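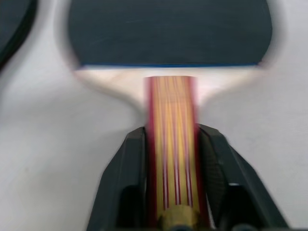 Nekeo has gone and made a proper small glove at last, and those of us who have spent years folding over the fingertips of a men's medium are very happy to hear it. The new airsoft glove is called the Prendo, and it goes on general sale in April, with an early batch of 100 pairs going to the Lader shop in Salazar before then. The palm is the part that everybody will want to talk about. It's a thin sheet of rubber, smooth and matte and so dark that it's very nearly black, and if you've ever played table tennis you'll know the look from the face of a paddle like the one in the photo. It feels a little odd the first time you close your hand, and then after a few minutes you stop thinking about it, which for a glove is high praise.

**Tuesday, December 25, 2018** – Yes, we know what day it is, and we hope you're reading this with your feet up and something warm in a mug. The news came in late last week and we couldn't bear to sit on it until the new year, partly because we've been asking for this for such a long time (longtime readers will remember the glove survey, and the many, many letters that came after it).

For anyone new to all this, the trouble with airsoft gloves has always been at the small end. Most of the makers we see on the shelves at Lader start at what they call a small, and when you get it home the palm is the right width but the fingers are half an inch too long. That extra bit at the tip is a real nuisance. It catches inside the trigger guard, it gets pinched when you're seating a magazine, and it makes loading a speed loader with cold hands into a test of patience. A lot of players in our part of the world simply cut the ends off the first two fingers and put up with sore knuckles instead. Your author did this for three seasons and still has a drawer full of left gloves to show for it.

Nekeo's answer is to cut the glove in 5 sizes, with the two smallest made on their own pattern. The larger three use the shape that the company already sells in its winter work glove, so if you're a medium or up you'll probably find the fit familiar. The smaller pair are new from the cuff onward. The fingers are shorter and a little narrower, the thumb sits lower, and the strap at the wrist closes a good way further around, so there's no flap of loose material sticking out under your sleeve. Nekeo is selling all the sizes in the same colors and at the same price, and there's no separate women's or youth label on any of them. We were pleased about that. Hands come in all sorts, and one of the keenest takers for the smallest size on the trial day was a grown man who has been buying gardening gloves from the children's rack.

The trial day was held at the Salazar field at the beginning of the month, on a raw gray morning with the mud already up over the boot laces by the second game. Nekeo brought a crate of samples and laid them out on the sign-in counter, and players were welcome to take a pair, wear them all day and hand them back at the end in whatever state they were in. Most of them went back in a shocking state. Nobody seemed to mind, and the crate was a good deal heavier going home than it was coming out.

We wore ours for every game but the last, and here is what we can pass along.

The palm does grip well. We were using a rental rifle with a rather slick plastic handguard, the sort that usually turns in your hand as soon as it gets rained on, and it stayed where we put it. Picking small things up was better than we expected too. We managed to get BBs out of a pocket without taking the glove off, though it took a couple of tries, and we could work the little wheel on a high-cap magazine with no trouble at all.

The back of the hand has a padded panel across the knuckles, and it's a soft one. You'll feel a hit through it. If you play a lot of close indoor games, where a shot to the knuckle can make your eyes water, you may want something harder, and Nekeo says as much in the leaflet that comes in the bag. For woodland games, with the distances we're used to at Salazar, it was plenty.

Warmth is where we'd like to see some more work done. There's only a light lining, and during the long wait before the afternoon game we had our hands jammed in our armpits like everybody else. A thin liner would fit under the medium and the sizes above it. In the two smallest there isn't really the room, so if you're somewhere with a hard winter you may want to think of this as a spring and fall glove and keep something woolly in the bag for the breaks.

The stitching held up on our pair, and we looked it over carefully before we gave them back. We did hear from a player on the other side who had a thread come loose at the base of the thumb, and the Nekeo people took that one away in its own bag with a note on it. The final version is supposed to have a second row of stitching there. We'll check when the shop pairs come in.

One more small thing, for those who play with a phone out between rounds to look at the map. The pads on the thumb and first finger are meant to work on a touch screen. They worked on ours when they were clean. Once they had mud on them they didn't, but then we suppose a bare finger wouldn't have done much better.

**What Lader will have, and when**

Lader is taking the early batch and will put it on the shelf at the Salazar shop in the middle of winter, as soon as the boxes arrive. The shop has asked for more of the two small sizes than it would normally order, which we think is sensible given how quickly those samples left the counter. There won't be any held back for phone orders this time. If you can't get to the shop, the April release is the one to wait for, and by then the gloves should be in Lader's online store as well as a few other places that Nekeo hasn't named yet.

Nekeo is planning a first full run of 3000 pairs for April. That's a modest number as these things go, and the company has been pretty open that it wants to see how the sizes sell before it settles on the next one. So if you've been waiting for a small glove and you like this one, do buy it, and do tell the shop what size you took! The surest way to see the small sizes disappear again is for everyone to agree that they're a lovely idea and then leave them hanging on the peg.

Measuring is simple enough, and the shop would be grateful if you'd do it before you come in. Wrap a tape around your palm just below the knuckles, leaving the thumb out of it, and make a fist. Write that number down, then measure from the crease at the bottom of your middle finger to the tip. The chart on the Prendo bag uses both numbers, and if they land you in two different sizes, go by the finger. We went by the palm, as we always have with gloves, and ended up swapping for the next size down after the first game.

As for washing, the leaflet says cool water by hand, no dryer, and no leaving them on the radiator. Wipe the palm with a damp cloth and let it dry flat. We'd add that they should be well dry before they go back in your gear bag, as any glove will start to smell if it spends a week balled up with a wet face mask.

**Also at Salazar**

While we have you, the field will be closed until after the new year and opens again with the usual easy-paced winter game for newer players. Sign-in is at 7 in the morning, which we realize is a cruel hour, but the light goes so early just now that there's no way around it. Rental rifles, masks and vests are available as always, and there's soup at lunch. Lader is sending a few of its other gloves along to be tried on at the counter, from several makers, and you don't have to buy anything to have a go at them.

The rental vests have been gone through as well, and about half of them now have the new side straps, so they can be pulled in properly on a smaller player. If you were at the fall game and spent the day with a vest hanging somewhere near your knees, please do give them another chance. Ask at the counter for one of the adjusted ones – they're on the left-hand rail, next to the masks.

We'd love to hear from anyone else who wore the Prendo on the trial day, especially if you had one of the larger sizes, as we could only try what fits us. The letters page is open over the holiday, and anything that reaches us before the shop batch arrives will go in the next issue along with a proper look at the finished stitching.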